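4 Arranging the room and moving the seating

4.1 Before you start

This section covers the small meeting room layout of the Fadora furniture range: one chair with writing tablet, one standing desk and one low stand. Assembly of the individual items is described in section 3 and should be finished before any item is placed in its final position.

The room should have a level floor. Parquet and other wooden floors are suitable, provided they are swept first. Grit under a castor will mark a lacquered surface within a few movements.

Note: On floors finished with oil or wax, leave at least 30 days between the last treatment and the placing of furniture.

4.2 Low stand

1. Place the stand in the middle of the free floor area, clear of the route to the door.

2. Press down lightly on each side of the top. If the stand rocks, turn it by a quarter and try again before adjusting the feet.

3. Fold soft items such as bags, covers and padded cloths before putting them down. The finished bundle should be centred, with the heaviest part over the middle of the stand.

4. Hold the bundle from both sides when lifting or lowering it. Lifting from one side only allows the lower layers to slip out.

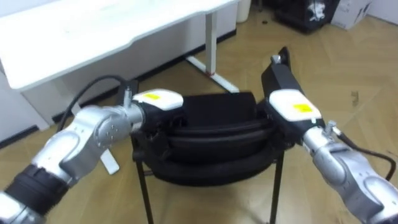 5. Let go of both sides together, then check that the stand has not shifted. A small overhang is acceptable with soft goods. Hard goods must lie wholly within the top.

Caution: Do not sit or step on the stand. Do not use it as a support for the writing tablet.

4.3 Standing desk

1. Set the desk against a wall, leaving a gap of 60 mm if a socket is to be used behind it.

2. Keep the top clear until the desk has been levelled.

3. Where the wall has a curtain, draw it fully to one side and check that the cloth is not caught behind the desk.

Note: The Kundilum cable tray is supplied separately and is fitted after levelling.

4.4 Chair with writing tablet

The chair is supplied with 4 castors. The soft-tread type by Timmermans is recommended for wooden floors – the hard type is intended for carpet only.

1. Fold the writing tablet down before moving the chair. Remove pens and papers first.

2. Stand behind the chair and guide it by the top of the backrest. Do not pull it by the tablet or by the armrest.

3. Move the chair slowly, in a straight line where possible. Turn it only when it has come to rest.
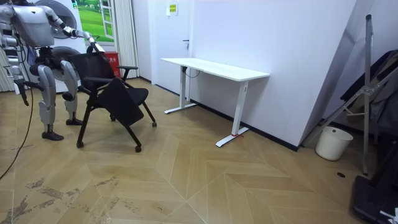 Allow 100 cm of free floor in front of the seat, measured from its front edge. This space is needed for sitting down and for raising the tablet. With the tablet hanging down in front of the seat, the chair takes up more depth than its base suggests, and the clearance should be checked again with the tablet raised. A mesh backrest may be vacuumed using a soft brush; the armrest is wiped with a damp cloth.

Caution: Loose cables on the floor can stop a castor suddenly and tip the chair. Route them along the wall or lift them clear before the chair is moved.

4.5 Final check

Repeat the rocking test on the stand and the desk after one week of use. Replacement castors and feet are ordered from Susex using the part numbers in section 7.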